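홈 인기글 스레드 검색 로그인
인쇄하기 이메일로 보내기

6월부터 집에서 샐러드드레싱 만들어 먹는 중인데 은근 할 말이 많아서 타래로 푼다. 요리 잘 못하는 사람 기준임ㅋㅋ

시작은 마트였다. 늘 사던 Virág 참깨드레싱이 한 병에 842원 올랐더라고. 별거 아닌데 괜히 빈정 상해서 그냥 내려놓고 왔음.

첫 작품은 대실패. 식초랑 오일을 일대일로 넣었더니 기침이 나서 못 먹겠더라. 남은 건 오이 무치는 데 다 썼다(오이는 맛있었음!)
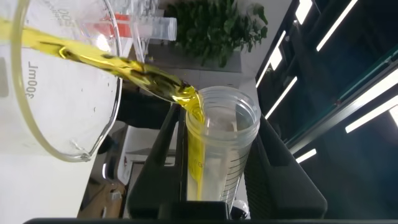 드레싱은 결국 비율이더라. 오일 셋에 식초 하나, 여기서부터 자기 입맛대로 움직이면 됨. 그래서 나는 계량을 좀 열심히 하는 편이다. 300mL라고 찍힌 유리 비커에서 투명 플라스틱 컵으로 노란 기름이 굵게 쏟아지는 거 보면 알겠지만 이렇게 콸콸 부으면 눈대중은 금방 틀어진다. 식초 먼저, 기름은 나중에 조금씩 넣는 게 편했음.

겨자는 꼭 넣으세요 여러분. 반 작은술만 넣어도 층이 훨씬 천천히 갈라진다. 나는 Zemex 홀그레인 쓰는데 알갱이 씹히는 게 좋아서 거의 모든 버전에 들어감. 꿀도 조금.

식초는 Tenstead 사과식초로 정착했다. 시장 안쪽 가게에서 1,000원 싸게 팔길래 두 병 업어옴. 발사믹은 색이 진해서 양배추에 뿌리면 좀 우중충해 보임... 토마토엔 최고고. 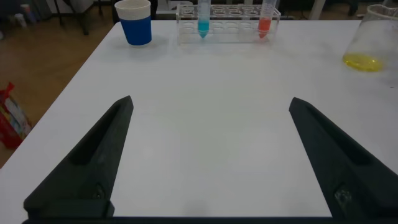 그리고 레몬즙 버전은 맛은 제일 좋은데 오래 못 간다. 나는 사흘 안에 다 먹는다. 마늘 넣은 것도 마찬가지로 조금씩만 만들어서 냉장고행. 올리브유는 차가워지면 굳으니까 먹기 전에 잠깐 꺼내 두었다가 흔들면 됨.

요즘 제일 자주 하는 조합: 오일 세 큰술, 사과식초 한 큰술, 겨자 반 작은술, 꿀 반 작은술, 소금 두 꼬집, 후추 많이. 찐 감자에 뿌려도 맛있다 진짜로.

다음엔 들기름 버전 해볼 생각인데 식초를 뭘로 할지 고민 중. 현미식초 써본 분 있으면 답글 좀 주세요~

인쇄하기 이메일로 보내기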